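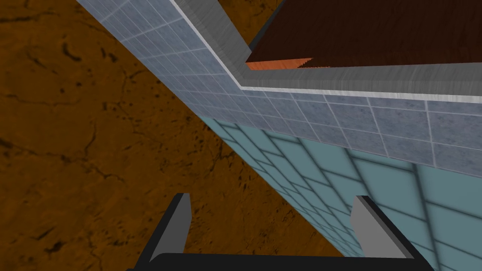
Chapter 7
Money Inside the Game: Coins, Gems and the Shop Screen

I spent most of one August playing a farming game on my phone. I told my wife it was for work, and since I was supposed to be writing this chapter she had to let it go. The game was called Clundulis. You grew turnips, you sold turnips, and after a while you had a big pile of gold coins and nothing much to spend them on. What you wanted was the purple gems, and the game was pretty stingy with those.

I held out until one Saturday, a little before midnight. A barn upgrade was going to take 36 hours to build, or I could finish it right then for 300 gems. I had 12. So I opened the shop, and you can guess the rest. (The barn was fine. It held more turnips.)

I'm starting with my own weak moment because I think you learn more about game economies from the time you paid than from all the times you didn't. Before you read on, try to remember the last thing you bought inside a free game, or the last thing you came really close to buying. What were you waiting for? What did the button say? Write it down somewhere, we'll come back to it in the exercises.

Soft money and hard money

Nearly every free mobile game runs on at least two currencies. The one you earn by playing is called the soft currency. It's the coins, the gold, the acorns, whatever suits the theme. The one you mostly get by paying is the hard currency, and it tends to be gems or crystals or something else shiny.

Why have two? When I first taught this class I gave a very tidy answer and moved on. Then Svatopluk Tóth, who built the shop for a puzzle game called Dirnell, came in as a guest and took my tidy answer apart in front of 30 students! His point was that the split is mostly there to protect the designer from mistakes. Say you set the coin reward on level nine too high. Players get rich, prices feel silly, and you spend a week fixing it — but the gems haven't moved, so the part of the game that pays the rent is still standing. I've taught it his way ever since.

Sources and sinks

Two more words you'll need. A source is any place where currency comes into the game: a level reward, a daily login gift, a video ad. A sink is any place where it goes out, like an upgrade or a repair cost or a silly hat.

Picture a bathtub with the tap running and the plug out. If the tap is faster than the drain, players pile up coins and stop caring about them. If the drain is faster, they feel broke all the time, and a lot of them delete the game. You want the water to move up and down a little, so that people feel poor on the way to something and rich when they get there.

We'll work through a full case later in the chapter using Kollár, a small tower game we made up for this book. A new player there earns 1,267 coins in the first session, and the first tower worth having costs 4,000. Is that gap too wide? I honestly go back and forth on it. Play it out on paper before you look at my numbers, and don't worry if yours come out different.

What you'll need

Paper, a pencil and a spreadsheet. Any spreadsheet will do. You'll also want a free game you haven't played before, and please pick one with a shop you can open in the first ten minutes. Past classes have had good luck with Nerkonent, though the early tutorial does drag a bit.

Set yourself a spending limit before you install anything. Mine is now zero, and I have a very nice barn to remind me why.

7.1 Reading a shop screen

Open your game's shop and leave it open while you read this section. Start with the smallest pack of hard currency and write down its price and how much you get. Then do the same for the biggest one, and work out what a single gem costs in each.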